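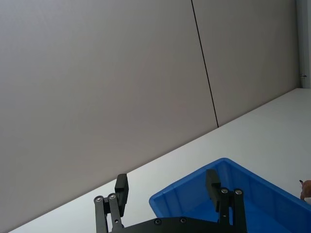 Station check before collecting pick-and-place examples, Brena cell, June. Filled in by Wyn James. Run the whole list at the start of a shift and again after any stop longer than 20 minutes. Finger pads must be fully open at the home pose, and the blue bin has to be in view of the wrist camera with one corner pointing in toward the middle of the table. The gray wall panels behind the table stay bare, so no notes or tape on them.

1. Emergency stop pressed and released, arm holds position. OK.

2. Linkage screws on both fingers checked by hand with the power off. OK. Rechecked after the first 40 episodes, no change.

3. Finger pads wiped and seated. OK. The spare set is in the Rasiso drawer.

4. Bin emptied before each episode. OK. Operators sometimes leave the last part in. If that happens, mark the episode as bad and start over.

5. Tabletop clear between arm and bin. OK. Keep small items away from the far side of the bin too, they get into the wrist view.

6. Wrist camera lens clean, exposure locked. Needs work. Exposure went back to auto 2 times this shift. Reported to Ingvarsson.

7. Cable slack at full reach. OK.

8. Episodes saved and labeled in Plirkatau. Partly done. 4 have no task label and are held out of training until someone reviews them.

Station released for collection, item 6 to be checked again at next start.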